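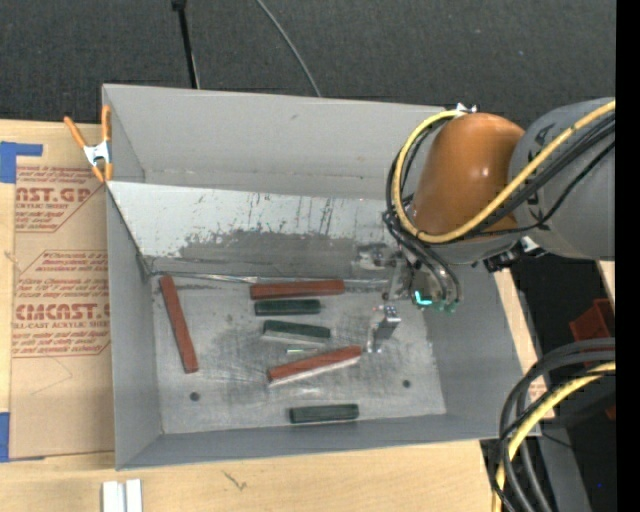 Metal bins on the bench: care and use

An open-topped metal bin is the best container for short blocks, offcuts and similar small stock. It takes knocks that would split a plastic tub, and its weight keeps it still while you pick from it. The points below apply to most bins used on a wooden bench.

Loading. Keep to a single layer where the parts have to be told apart by size or colour. Red and green blocks lying flat on a bare metal floor can be sorted at a glance; the same blocks in a heap have to be dug out.

Front wall. Put the low side towards the person picking. A tall back wall stops parts going over the far edge when they are tipped in.

Sloping plates. Coating wears first where parts slide down. Scratches and chipping on a slope do no harm indoors. Rub down any lifted flakes with fine paper, wipe with white spirit and leave bare - a repainted slope will chip again within weeks.

Seams. Dust and grit gather where a slope meets the floor. Use a stiff 25 mm brush along the seam, then a dry cloth. Water left there will start rust.

Holes in the floor. Small holes let swarf and dust through. If the bin stands on a good tabletop, put a sheet of card underneath and change it when dirty. Do not plug the holes with filler, as it works loose and ends up among the parts.

Smudges. Grey clouding on bare metal comes off with a damp cloth and a drop of washing-up liquid. Dry at once. For fine scratches, 800 grit used in one direction is enough.

Check the rim for burrs every May and file off any you find.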